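Three weeks ago I promised to write more about the podcast, and then I did not write anything. I am sorry for this. My evenings were full, and English still takes me longer than I like.

So, the news. Malcolm Inskip and I have now recorded 11 episodes of our sports talk show. It is for people in Zestham who follow the lower leagues, and also for people who only like to hear others argue.

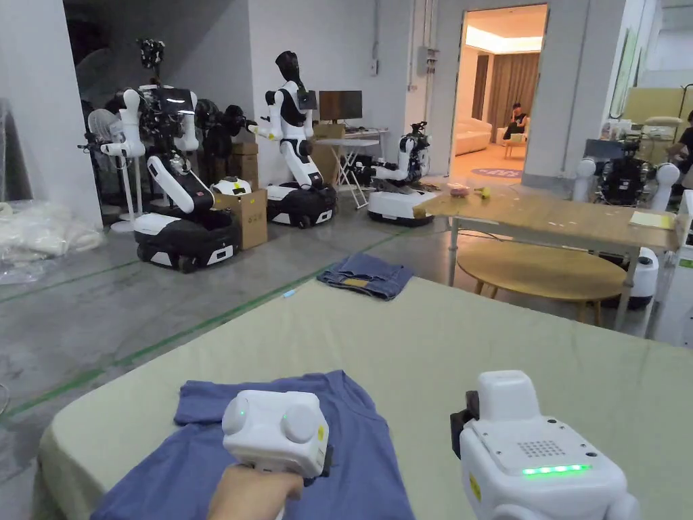
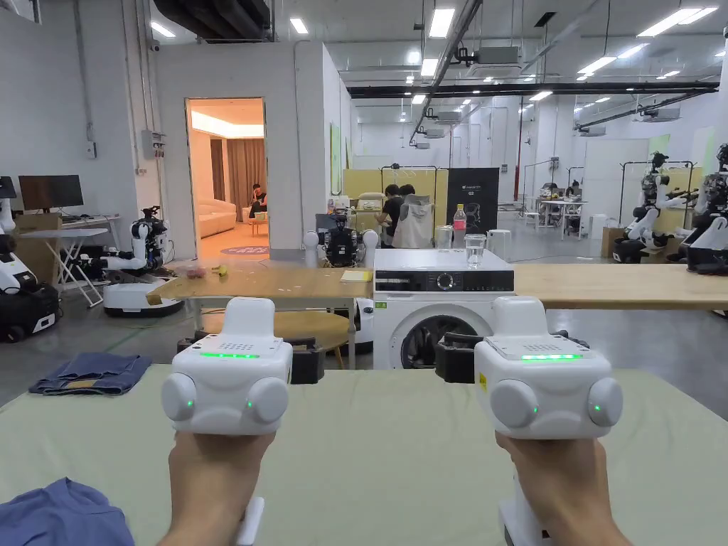

The last episode was the longest one, 81 minutes before I cut it. Our guest was Neville Fairclough, who played left back for Prarnum when the club still had the old ground with the slope. I had prepared two pages of questions and I used four of them. Neville talks like a man who has waited many years for somebody to ask. He told us about a cup match in the rain, with 3,963 people in the stand, and how the goalkeeper lost a boot in the mud and played on in his sock until half-time. Malcolm did not believe the story of the boot. I believe it completely.

I learned one thing about my own way of speaking. When I am nervous I say "of course" before every sentence, also when the thing is not of course at all. I removed many of them in the editing -- some I had to leave, because Neville was laughing over them.

A listener, Bradley Wainwright, wrote to complain that we speak too little about women's football. He is right. In July we gave it one short part of one episode, and I had the name of the Allance captain wrong. I have asked Kári Vestergaard, who coaches the girls' team at Horrocks, to come and talk with us, and she said yes if we do not record on a training night.

The sound is better now too. Malcolm has stopped tapping the table with his pen -- I took the pen away.

The episode with Neville will be online this weekend. If you hear an "of course" that I missed, please write to me and tell me the minute.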